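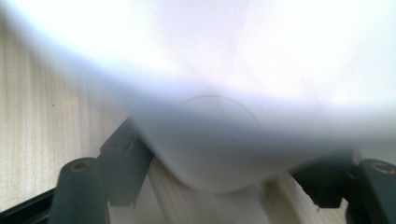 Ticket 172: Break room water unit, slow cold fill and off taste

Site: Prerkari, Memdale office
Equipment: Pasum under-counter cooler and filter, single tap
Opened by: Waraporn Intarasuk
Assigned to: Mared Lloyd, Kiani service desk
Status: Closed 29/12/2024

Problem as reported

Cold water comes out slowly and tastes like plastic, worst in the morning. The hot side pours at normal speed. No leak under the counter, no error light on the front panel. The filter was changed at the start of December and the slow flow began after that, but I can't say if it was the same day.

People have been letting the tap run before they fill anything. It helps the taste and does nothing for the speed.

First reply from service desk

Please check the following before we book a visit.

1. Shutoff valve under the counter fully open. The handle should be in line with the pipe.
2. No kink in the blue line between the filter head and the cooler.
3. Filter cartridge turned all the way to the stop. A cartridge that is a little short of the stop will still pass water, only slowly.
4. Time a 300 ml fill on cold and send us the number. Eight seconds is normal for this model at your pressure.

Site update

Valve is open. Line looks fine as far back as I can see, though it goes behind the drain pipe and I did not pull anything out. Cartridge was at the stop. I took it off and put it back anyway.

Cold fill took 30 seconds for 300 ml. I used the measuring jug from the kitchen drawer, then did it again with a second container to see if the jug was wrong. Same result.

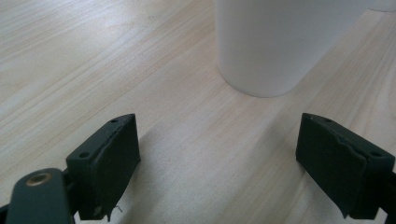 I also tried it with the dishwasher off, as somebody thought the two were sharing a feed. They are, but it made no difference to the time. The kitchen sink runs hard from the same shutoff, so I don't think the building supply is the problem.

About the taste: it is in the cold water only. I filled a glass from the kitchen sink and one from the hot side and let it cool. Neither had it.

Service desk notes

Normal flow on hot and slow flow on cold puts the restriction after the tee. On this unit the filter feeds both sides, so the cartridge is unlikely to be the cause even though the dates line up. What is left is the cold solenoid, the small strainer in front of it, and the line to the cooling tank.

The strainer is a fine mesh disc. When a new cartridge goes in without being flushed to a bucket first, carbon dust goes through the system and some of it ends up on that mesh. Asked site whether the December cartridge was flushed.

Answer from site: not known. The instruction sheet was still sealed in the box, so probably not.

Taste may be a separate item. Water standing overnight in the cooling tank picks up flavor from new tubing, and the job sheet shows the tank outlet tube was replaced at the same time as the filter. That usually goes away with use, but with the cold side this slow very little water is moving through the tank.
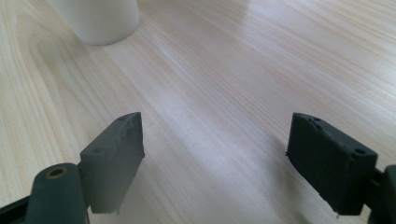
Mared Lloyd asked whether the unit could be left switched off at the wall overnight, with the shutoff closed, so that the tank would be near room temperature and could be drained without waiting. Waraporn agreed and put a note on the tap.

Visit

Unit isolated and drained. Front panel off, two screws at the bottom edge, then it lifts. Cold solenoid unplugged and the strainer pulled with long-nose pliers. Mesh was black over most of its face – carbon dust, packed hard enough that it came off in one piece under the tap. No scale. O-ring was flat on one side and was replaced.

Solenoid tested on the bench lead and clicked open and shut every time. Not replaced.

Flushed the cartridge to a bucket until it ran clear. The first water through was gray, which settles the question of whether it had been flushed in December. Refitted the strainer, opened the shutoff slowly, bled air from the cold side.

Cold fill after the work: eight seconds for 300 ml, repeated with the same result. Tank filled and emptied several times to wash the new tube. Slight plastic taste on the first fill, less on the last. Site to report again if it is still there after a week of normal use.
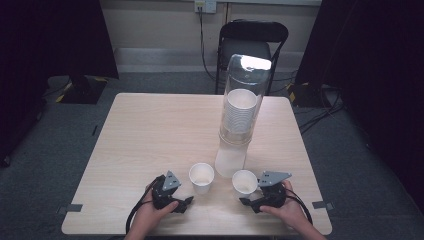

Follow-up

Waraporn wrote that the flow has stayed normal. The taste is gone in the afternoon and faint first thing, and she is happy to leave it.

Job sheet for filter changes at Memdale now has a line for flushing to a bucket, to be signed before the cartridge is connected to the unit. Spare strainer left in the cupboard under the counter, in the bag with the old O-ring size written on it.

No further parts on order. Closing.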